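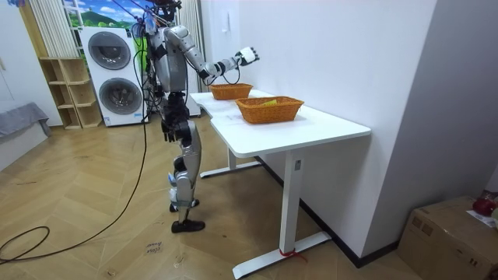
Figure 1. Humanoid robot at a white desk with two wicker baskets.

Popular Music on Stage
Handout for Session 2: The Setlist
Course teacher: Nicanor Cisternas

Please read this handout before you come to class. In the lecture I will play parts of the Garerico concert at Skundgate, and I will not have time to introduce the band again. If you missed the first session, ask Tegan Pirihi for the notes on venues, because some terms from there are used again here (load-in, house lights, curfew, front of house).

What we mean by a setlist

A setlist is the written order of the songs for one concert. In daily speech people use the word for two different things. The first is the paper that is taped to the stage floor before the band walks on. The second is the list that fans write down afterwards and put on the internet. These two lists are often not the same. Songs are dropped, exchanged or repeated, and sometimes the encore is written on the paper although the audience is supposed to believe it was decided at the last moment.

In this course, "planned set" means the paper and "played set" means what the audience heard. When you write your assignment, please always say which of the two you discuss. Last year I received several good essays which were difficult to mark for exactly this reason.

A setlist also contains more than titles. A working copy can show the tuning of each guitar, the tempo, who counts in, where the singer speaks, and where the lighting operator has to wait for a signal. The titles are usually shortened by the band for their own use. A shortened title can be a nickname that exists nowhere on the record, so a list found after a show may need some translation.

Who decides

With a small band it is normally the singer or the drummer who writes the list, in the van or in the dressing room. With a larger production the list is fixed in rehearsals, and many people depend on it. The video material is prepared for a certain song at a certain place. A costume change needs a song that can be played without the lead singer, or a long introduction. If the tour uses backing tracks, the playback operator has the session prepared in order, and a change must be told to him or her early enough.

For this reason, the question "why did they not play my favorite song?" has often a practical answer. Perhaps the song needs a second keyboard player. Perhaps it sits too high for the voice at the end of a long week of shows. It is also possible that the band simply does not like it anymore.

Niall Drummond, who mixed the monitors for Garerico on the Tosh tour, described to our class how the list was changed from city to city. The first part of the show was never touched. The middle part had what he called "a drawer," meaning a group of songs from which the singer could take what she wanted. The end was again fixed. He said that the crew liked this system much better than full freedom, and that the audience never noticed where the drawer was opened and closed.

The opening

There are several common ways to open a show, and each has its own problems.

The loud opening. The band begins with a fast and well-known song. The audience reacts at once, but the sound engineer is still correcting the mix, and the room with people in it sounds different from the empty room at soundcheck. A famous song may then be heard in the worst sound of the evening. Many engineers ask for a song with a simple arrangement in this position.

The slow opening. The stage is dark, one instrument starts, the others join. This gives the engineer time and gives the audience something to wait for. In a festival field in daylight it rarely works, as there is no darkness to help it, and people are still walking and talking.

The new-record opening. The band plays the first track of the new album. It is a clear statement about the purpose of the tour. The risk is that only a part of the public knows it.

At Skundgate, Garerico took the second way. Listen to how long the organ holds before the drums enter. The note is much longer than on the record, and you can hear the audience become quiet and then loud again. 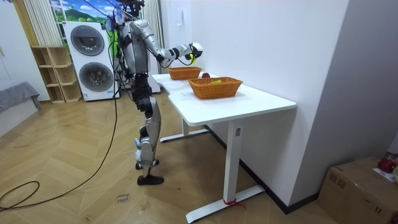 The middle of the show

Students like to write about first songs and last songs. I would ask you to spend more attention on the middle, where the work of the setlist is more difficult.

The played set at Skundgate lasted 97 minutes. For this length an audience cannot stay at the same level of excitement, and the musicians cannot either. The singer needs places to drink and to rest the voice. The drummer needs a song with brushes or no song at all. The public, too, needs to stand still for some minutes. A good middle part uses these needs and makes something musical from them.

Typical tools are the following.

The acoustic block. One or a few musicians come to the front and play with little amplification. On large stages this is sometimes done on a small second stage among the audience, so that the people far away are for once near.

The spoken part. The singer tells a story or introduces the band. It looks free, but in many tours the same story is told each night in nearly the same words. Compare the recording from Skundgate with the one from Clirkodska: the joke about the ferry is there both times, and at Clirkodska the guitarist begins the next song too early and has to stop.

The medley. Older songs are joined and shortened. It is useful for an artist with many hits, and it is also a polite way to treat songs which the artist finds weak today. Fans have strong opinions about medleys. Some feel that half a song is worse than none.

The cover. A song by another artist shows taste and influences. In the middle of a set it has a second function: it refreshes the ear, because the audience hears a known melody in a voice that did not sing it before.

Keys and tempos

You do not need to read music for this section, but please try to hear the difference with the examples.

If two songs in the same key and similar tempo follow each other, the second one loses color. Even listeners without any training feel it, and they may say that the show "became a bit long there." Bands therefore like to place a step between songs. A rise in key gives energy. A fall can give weight. Guitar tunings work against this wish, since each change of instrument takes time, and a technician would prefer that all songs in one tuning stand together. What you find on paper is generally a compromise between the ear and the guitar rack.

Jeanie Cairns has prepared a listening sheet with short pairs of songs in different orders. Please do the sheet with headphones. Telephone speakers remove the bass, and then several of the pairs sound the same.

The encore

The encore was once a real request. The audience wanted to hear a piece again, and in opera houses it was sometimes repeated on the spot. In today's pop concert the encore is planned, the lights stay off, and everybody in the hall knows that the band will return. It is still worth studying, because the ritual works even when all sides know the rules.

Notice what is held back. If the biggest hit has not been heard, the audience will stay. If it has been heard, some people go to get their coats, and the encore becomes a present for those who remain. Garerico did the second at Clirkodska, and the review in the student paper by Vikas Katiyar argues that this made the end more beautiful. I do not fully agree with him, but the review is well written and I recommend it as a model for your own.

A few artists refuse encores completely and announce it from the stage. Watch the faces in the first rows in the video extract, and write down how the announcement is received.

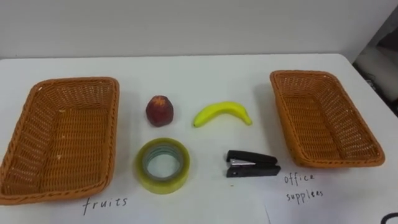

Reading time for this part: 2 minutes

Assignment

Choose one concert for which you can find both a planned set and a played set. A photo of the stage paper is enough as a source for the planned one. It can be any style of popular music, and the artist does not have to be famous. A concert you attended yourself is very welcome, but please do not depend only on your memory.

Write a short essay in which you explain the order of the songs. Begin with the differences between the two lists, if there are any. After that, choose one transition between songs and discuss it closely: what ends, what begins, what happens in between, and how the audience reacts. Give the time position in the recording so that I can find the place.

Do not describe every song. An essay that goes through the entire evening from the first to the last number usually has no room left for an argument.

The assignment counts for 40 percent of the final mark. Hand it in on paper or through the course page before the end of November. Essays in pairs are allowed if both names are on the first page.

For the next session

Bring the listening sheet, filled in. We will begin with the opening of the Skundgate show and then compare the two versions of the ferry story. Those who play an instrument may bring a setlist from their own band, also an old or ugly one with coffee on it. Tegan will collect the copies at the door and return them after class.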